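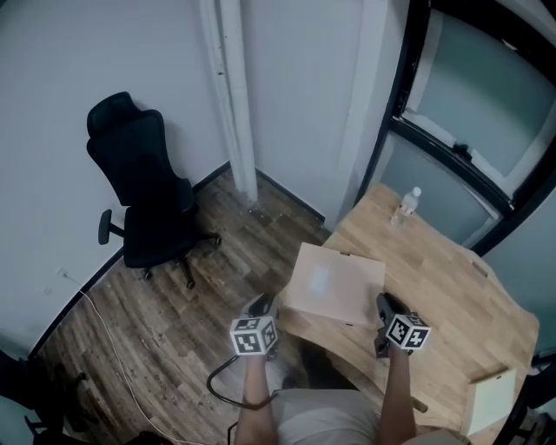
Grendora will not buy robot packing cells in its coming budget year, and it will not reserve money for them until a supplier can state what a working cell costs to run in the Wenunthorpe packing hall. The company is going ahead with a smaller purchase instead: hand-held grippers, marker cubes, and the staff time needed to record how people handle its cartons. The two decisions belong together. A person with a gripper in each hand and a flat carton between them on a desk can produce a recording of how that carton is handled. Whether the recording can be turned into a machine that does the same work through a full shift is a separate matter, and the company has decided to pay for the first part before making any promise on the second.

Print this page | E-mail this page

November
By Agnese Urbonaitė, Grendora Press Office

Home News Operations Suppliers Careers Contact

GRENDORA PUTS ROBOT PACKING CELLS ON HOLD, FUNDS HANDLING TRIAL ONLY

The decision closes the first round of Project Pillow, the company's review of automation for shallow and soft-goods cartons. Grendora ships bed linen, cushion covers, and table textiles to shops and households, and Wenunthorpe is its main packing site. The hall closes 2000 cartons on a normal day. Most of that work is done by hand, with tape machines at the end of each line.

Four suppliers were asked to price a robot cell for one line. Three sent full offers. The Pillow team, led by head of operations planning Frauke Hinrichs, then tried to put the three offers side by side and found that it could not do so without rewriting them. One offer included guarding and floor work. Another left both out and listed them as "site preparation by customer." The third gave a single monthly price and a footnote.

"We wanted to know what we would be paying in the second year, with the line running and the people trained," said Hinrichs. "What we got was three very good descriptions of the first six weeks. I have nothing against the first six weeks, but they are the part that gets the supplier's best engineers."

To make the offers comparable, the team broke them down into 161 separate cost items. These cover the arm, the grippers, spare fingers, software licenses, safety inspection, lighting, network cabling, retraining after a change of carton, travel for service engineers, and the hours of Grendora's own staff. The last of these was missing from all three offers. The team filled it in from its own experience with the tape machines and marked every such figure as an estimate.

What the money will buy

The approved budget covers two sets of hand-held grippers, the cameras and computers that go with them, a desk area away from the line, and 400 hours of paid time for packing staff to use the equipment. The hours are charged to the project. They will not be taken out of the packing lines' own allowance, which was the first condition set by the shift leads and was accepted without much argument.

Siriporn Suwannarat, shift lead on the shallow-carton line, will choose which jobs are recorded. Her first list leaves out the ones that suppliers like to show. Opening a crisp new carton on a clean surface is near the bottom. Near the top are cartons that have been stored badly and will not fold square, tabs that catch, and cushion covers that slide out of their sleeve when the box is tilted.

"If you record me doing the easy box all day, you will have a lot of recordings of the easy box," said Suwannarat. "Then somebody will tell us the machine learned the job. It learned the easy box."

The project has also taken in a point raised by several packers during the review. Work done with a gripper in each hand is slower and clumsier than work done with fingers, and some of what a packer does, such as feeling for a doubled sheet or pressing out air with the flat of the palm, has no equivalent in a pair of jaws. Recordings will be logged with a note of any step the person had to leave out or do differently. If the list of such steps grows long, the company will treat that as a result and publish it to the suppliers.

The Toom offer

One of the three offers was for Toom, a leased packing cell sold with the promise that the customer "pays only for cartons closed." The offer drew interest inside the company and some of the site's managers were in favor of it. The finance team was less keen after reading the terms.

Under the lease, a carton counts as closed when the cell releases it. A carton that is released with a raised flap and then fixed by a person still counts. The price per carton is fixed for the first period only, and the minimum monthly volume applies whether or not Grendora has that much suitable work. The customer also supplies the recordings used to set up the cell, and the draft contract would have given the supplier the right to use those recordings elsewhere.

"Paying by the carton sounds like the supplier is carrying the risk," said Uwe Lenz, finance controller at Grendora. "I read the minimum volume clause twice and the risk was sitting on our side of the table both times."

Grendora has told the supplier that it would look at a new offer with three changes: a carton is counted after inspection, the minimum volume follows the season, and recordings made by Grendora staff stay with Grendora. No reply had been received when this release was prepared.

Conditions for a later purchase

The company's management has set out what would have to be in place before a robot cell returns to the budget. Suppliers may treat the following as the basis for any new offer:

A trial at Wenunthorpe, on the company's own cartons, lasting 20 working days, with the supplier's engineers absent for the second half.

All stops recorded, including short ones cleared by hand, and the log shared with both sides each evening.

A price list for spare parts and service visits that stays valid for the whole term of the contract.

A written statement of what must be paid when a carton size changes, and who does the work.

An exit clause that includes removal of the equipment and repair of the floor.

Cash will not be set aside in advance. The planning team argued that a reserve with "robots" written next to it tends to get spent on robots, and management agreed. If a supplier meets the conditions, the purchase will have to compete with other requests, among them a replacement for the older of the two tape machines and better lighting over the returns benches. Both of these have known prices and have been asked for before.

Rasmus Lukoševičius, who runs technical services at the site, was the member of the team most open to buying now. He still thinks the company may come to regret the delay if prices rise or delivery times get longer. He supported the decision on the grounds that his own department could not have looked after a cell with the people it has.

"There was one line in the offers for maintenance training, two days, for one person," said Lukoševičius. "That one person would be me, and I also have the boilers. So I would rather have the argument about staffing first. I do expect we will have a cell in that hall at some point. I don't expect it to be cheaper than it looks on paper, and I haven't met a machine yet that was."

No jobs at Wenunthorpe are affected by the decision. The company is aware that a project which records people at work raises the question of what comes after, and it has not tried to settle that question in a press release. Staff who take part do so by choice and at their normal rate of pay. Recordings will be used for the study of handling tasks and may not be used to measure the speed of any person. The agreement on this point was signed before the equipment was ordered.

The Pillow team will report to management when the 400 hours have been used up. The report will include the full cost of the trial, the 161-item breakdown with supplier names removed, and the tasks that could not be done with grippers. It will be available to other firms in the trade on request. Grendora says it would be glad to receive the same from anyone who has already bought a cell and is willing to show the bills for the second year.

About Grendora

Grendora makes and ships household textiles. Its packing, returns, and technical services departments are based at Wenunthorpe.

Press contact: Agnese Urbonaitė, Grendora Press Office, Wenunthorpe. Supplier questions on Project Pillow should be sent in writing to Frauke Hinrichs, Operations Planning. Product demonstrations are not being scheduled at present.

Print this page | E-mail this page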